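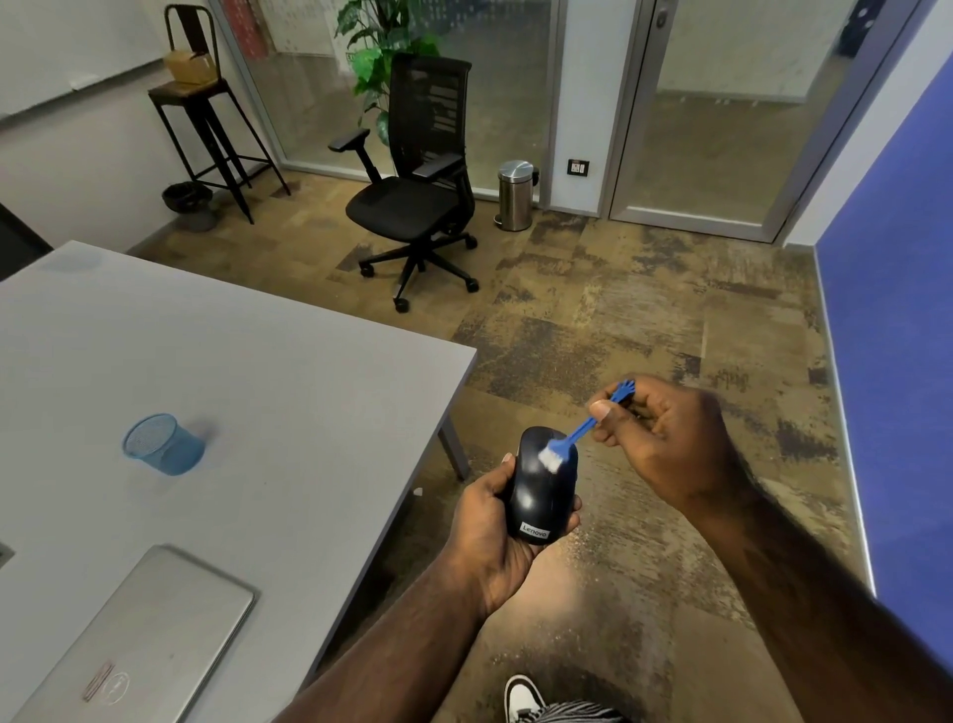 How often should you clean a computer mouse?

Once a week if you eat at your desk, every couple of weeks if you don't. I'm in the first group (crackers, mostly) so mine gets a going-over every time I empty the trash.

Start by unplugging it or switching it off. I skipped that step back in June and managed to delete a whole folder of recipes with my thumb while I was scrubbing, so learn from me! Then take a small dry brush and go over the top, holding the mouse up so the crumbs fall away from you and don't slide down into the gaps. Short strokes along the seams and around the wheel, turning the wheel a little as you go. A little plastic brush with white bristles does the job fine. I bought mine in the bargain bin at Stosura and it has outlived two keyboards. An old toothbrush is good too, as long as it has never met toothpaste.

After the brushing I wipe the whole thing with a cloth that's barely damp. Glossy ones show every fingerprint, so I finish those with a dry microfiber, the kind you'd use on glasses. Flip it over and do the feet as well. That's where the gray gunk builds up and makes the pointer drag, and a wooden toothpick lifts it right off. Please no kitchen spray! My sister-in-law did that and the shine went cloudy on one side.

While the brush is out I do the laptop lid, the corners of the table and the cable hole, which is always disgusting. Pens come out of the holder and the holder gets tipped upside down over the wastebasket. Mesh ones you can rinse in the sink, just dry them well or they'll leave a ring on the table.

Next up: getting coffee out of a mesh chair seat. I'm still testing that one.

Posted 20/10/2018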